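About Gandbridge

Gandbridge reads state higher education bills and tells people what they say. We started in 2000 as a photocopied newsletter that went out to faculty offices in Trilstead, and we still work out of the same town. The newsletter is a website now. The habits haven't changed much.

We are doubtful people by trade. When a press release says a bill will "open doors for students," we want to know which doors, who pays for the hinges, and what the bill does in section four that the release leaves out. Often the answer is dull. A college gets to offer one more master's degree, a coordinating board gets one more form to fill in, and life goes on. Sometimes the answer is that two campuses forty minutes apart will be offering the same program to the same small pool of students, and the legislature has set aside no money for either. We think readers should hear about that before the vote.

What we do

We track bills on degree authority, tuition caps, transfer credit and college governing boards. For each one we post the text, a plain summary, the fiscal note if there is one, and a list of what changed between versions. The list of changes is the part people write to us about. Amendments tend to show up late in the day with very little explanation, and a bill that left the House as a transfer credit measure can come back from the Senate with a building in it.

We don't endorse bills or candidates. We don't give awards to lawmakers, and we have turned down the ones offered to us. We have doubts about most rankings too, including the ones that put our local schools near the top.

Who we are

Paula Ilie edits the site. She spent years drafting bill summaries for legislative staff and came away with a low opinion of the phrase "clarifying language." The rest of us are part-time reporters and one retired registrar who can tell you how a credit hour was defined in any decade you like.

Our bill tracker runs on Trikden, a database we built ourselves after paying for two others that couldn't handle a bill being renumbered. It isn't pretty. The search box is picky about punctuation and we know it. 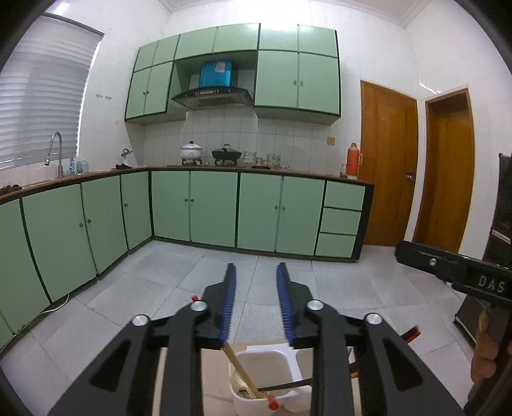 Where the money comes from

You should ask this of any group that writes about public policy, and plenty of them make the answer hard to find. We had 845 paying subscribers as of 2/2/19, and they cover most of our costs. The Chiriac Fund pays for the tracker under a grant that comes up for renewal every July. It has no say in what we cover. We'd say that in any case, of course, so the grant agreement is posted in full on our funding page and you can judge for yourself. We take no money from colleges, their foundations or their lobbyists.

Corrections

We get things wrong. Mistakes stay on the page with a note saying what was wrong and when it was fixed – we don't quietly swap the text. If you think a summary misreads a bill, send us the section and line number and we will look at it. "Your coverage is biased" is harder to act on, though we read those letters too.

Subscribers can get the printed digest by mail during session. Older issues, back to the first one, are in the archive.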